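Friday, evening

I am writing this at the kitchen table with my shoulders hurting, so the sentences will perhaps be short. It was my first full week at Trirkus in which I was allowed to drive the arms alone. On Monday Ilse Smits was still standing behind me with her hand near the stop button, and today she was in another room for the whole afternoon and only came to bring me tea.

I want to put down how the work goes, because my mother asked me on the telephone and I explained it badly. I sit in a chair with a handle in each hand. When I move my left hand, the left arm moves. When I squeeze, the gripper closes. I take a part from a bin, I bring it to the steel tray, I lay it on the paper, I open the gripper, I go back. Everything I do is recorded, and later the people from the software side use these recordings so that the arms can learn to do it without me. My mother said, "So you are teaching it to take your job." I said that before this I had no job, and she laughed, but not very much.

The parts this week were the round red boards, the small cylinders with a wire that we call solenoids (I am not certain it is the correct name for all of them) and two sorts of wire harness. Each has its own yellow bin. Before every recording the tray must be empty and the paper must lie flat, and I must wait with both grippers near the sides until I hear the tone. Then I can begin.
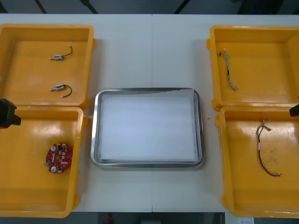

What went well

The solenoids. In the beginning I was afraid of them because they are small, but they have a good body to hold. You come down straight, you close, you lift. The wire comes along behind like a tail. On Tuesday I still looked at the wire too much and I forgot to look at the tray. Now I let the wire do what it wants and only lift a bit higher than I think is needed. Arnout Martens, who sits at the second station, told me he does the same.

I made 51 good recordings today. Yesterday it was less, and I will not write how much less. A recording is good when there is no long stop in it and no second try. Driss Tahiri looks at them in the evening and gives each one a yes or a no. He is strict but he explains his no, and this I find correct. One of my recordings he refused for the reason that I had waited almost 5 seconds above the bin, thinking. He said that if I think for so long, the robot will learn to think for so long, and it will have nothing to think about. I have been repeating this sentence to myself in the tram.

What did not go well

The harness with the red, black and yellow wires. It is long and it does not have a middle. If I take it by the connector, the rest hangs down and can catch on the rim of the bin. If I take it in the wires, it turns in the gripper and I cannot predict on which side it will land. I tried to use both arms, one to lift and one to guide, but my left hand and my right hand are not yet good friends. Amber Willems showed me how she does it. She goes low over the rim, very slowly, and then quick over the table. With her it looks like pouring water. With me it looks like somebody who is pulling a sock from behind a cupboard.

I dropped it 3 times. It is not serious, one starts again, but the tone that says a recording is cancelled is quite loud and everybody in the room knows it.

The boards are between easy and difficult. They are flat and round, so from above there is no obvious place to take them, and around the edge are the notches. Also you must not press on the parts which stand up. Ilse wants us to watch the picture from the wrist camera when we close the gripper, and not the table, and for the boards I now understand why. From my chair I see only a red disc in a yellow bin. On the wrist screen I see the green terminal block close to one finger, the white connectors close to the other, the tall capacitor, even the sticker. 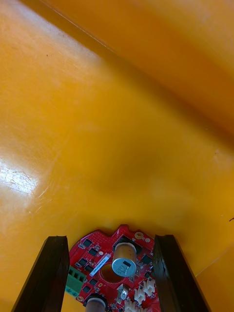
I had to learn that my hand wants to squeeze harder the closer I see a thing. Kobe Leemans, who repairs the grippers, says all new people have this. At home I practised a little with a clothes peg and a biscuit, which is maybe ridiculous, but the second biscuit survived.

What I also notice is that I have started to see my own movements. This morning I took the cup from the shelf and I thought, no, too fast at the end, this would be a no from Driss. In the supermarket I put the yoghurt in the basket very straight from above. I hope this goes away.

Next week they want us to change the places of the bins, so that the recordings are not all the same. Amber does not look forward to it, she has her rhythm now. I am a bit curious. I asked Ilse if we may also put the parts in the bins less neatly, and she said yes, that is planned for June, with the parts for the Margaritis order. She wrote down that I had asked, and I was more pleased with this than I showed.

I must remember to lower the chair by 2 centimetres on Monday, Arnout thinks that my shoulders come from that. And to bring back his thermos, it is still in my bag.

Now a hot shower and then bed. The dishes can wait until tomorrow.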